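I finished the sweater! It took me from the end of last winter until October, it has one sleeve a tiny bit longer than the other, and I have worn it every day since I wove in the last end.

I've been knitting for years, but always small stuff. Hats, cowls, a lot of dishcloths. Sweaters seemed like something other people did. Then Natalie Parsons lent me her copy of the Kelemen pullover pattern (top down, no seams, two sizes of needle) and told me to cast on before I'd read it all the way through. That turned out to be great advice, because if I'd read the underarm section first I would have put it right back in the envelope.

The yarn is Hirkodau, the worsted weight, from the sale bin at Rakeo. It's a plain, slightly scratchy wool that goes soft after a bath, and it forgives you when you rip it out. I ripped it out a lot. The yoke alone got pulled back 3 times, and you'd never know from looking at it.
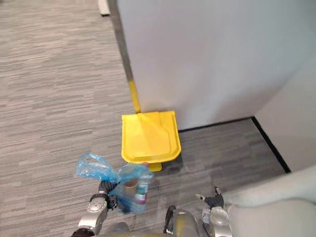
Color was the part I agonized over. The pattern wants a solid body with a contrast yoke, and I had mixed leftovers in every shade of nothing. I tried wide stripes first and looked like a lighthouse. What I love now is short broken streaks, a few stitches of one gray and then a few of the next, so your eye never lands on a hard line. Carpet makers are so good at this! Look at that floor, with light gray, mid gray and charcoal all in little horizontal dashes, and it reads as one calm color until you get close. I ended up slipping every third stitch on the color rows and got something very near it. If you've got odds and ends in the same family, please try it, it eats up scraps like you wouldn't believe.

Sleeves, though. Oh, sleeves. I'd heard all the grumbling about the second sleeve and figured I was above it. The first one took me a week and I adored every row. The second sat in the basket for 21 days while I knit a hat. What got me going again was putting the live stitches on a short circular needle, after weeks of fighting with double points (I know, I know, some of you swear by them).

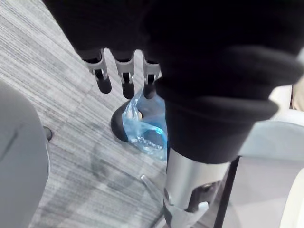
*Black knit over metal fingers, blue bag on the floor*

A word for anyone thinking about black yarn: do it, but do it in daylight. I made the cuffs in black and tried to work them after dinner, and I dropped a stitch 34 rows from where I finally noticed it. You can ladder it back up with a crochet hook, and it's weirdly satisfying once your heart rate comes down. A white pillowcase in your lap helps so much, too. You can see the gaps between stitches against it.

And ribbing! I used to skimp on it. The pattern says 2 inches and I kept going until the cuffs were long enough to push up and scrunch, and now I wish I'd done the hem the same way. Go down a needle size, keep your purls snug, and use a stretchy bind-off so you can get your hand through.

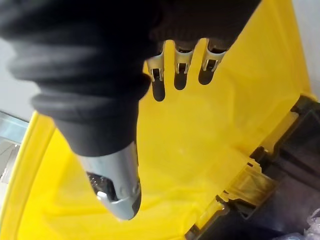 *Ribbed black sleeve, all bunched up*

Next on the needles is the Jakard vest, which has real colorwork and a steek. Yes, scissors. Natalie has promised to sit next to me with a pot of tea while I cut. I've swatched twice already and my floats are still too tight, so if you have a trick for that, tell me in the comments!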